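Citance two-hand gripper kit - four weeks on the kitchen bench

We bought the Citance kit through Lonside in March to collect handling data at home. It comes as two hand-held grippers, a mounting bracket for each, and a year of the Plindent recording software. Setup took 40 minutes, most of it spent on firmware.

The jaws are the best part. Round, narrow things are where our old set gave up, so chopsticks and spoons have been the main test. Once the pads close square on a stick there is very little twist, and the trigger doesn't need a hard squeeze. 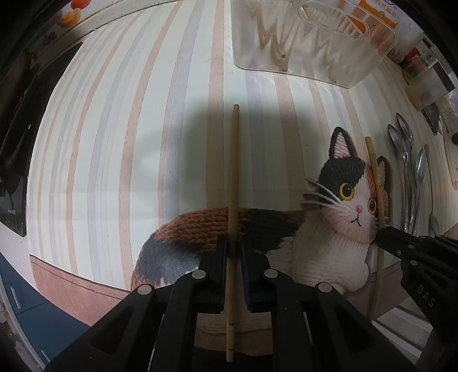

Chopstick held upright in the closed jaws, second gripper at right.

Picking up from flat is harder. A chopstick lying on a soft mat took me 2 or 3 goes until I learned to come in lower. Spoons are easier by the handle than by the bowl.

Plindent is fine but slow. A session of 50 short takes needs an overnight upload, and the colour settings reset each time - annoying if you work under warm kitchen lights. Lonside answered my email about it on the Thursday, and a fix is due in the next release.

Spare pads are sold only in packs of 4. I'd buy the kit again for small utensils. For anything heavier, look at the Rondonuwu set first.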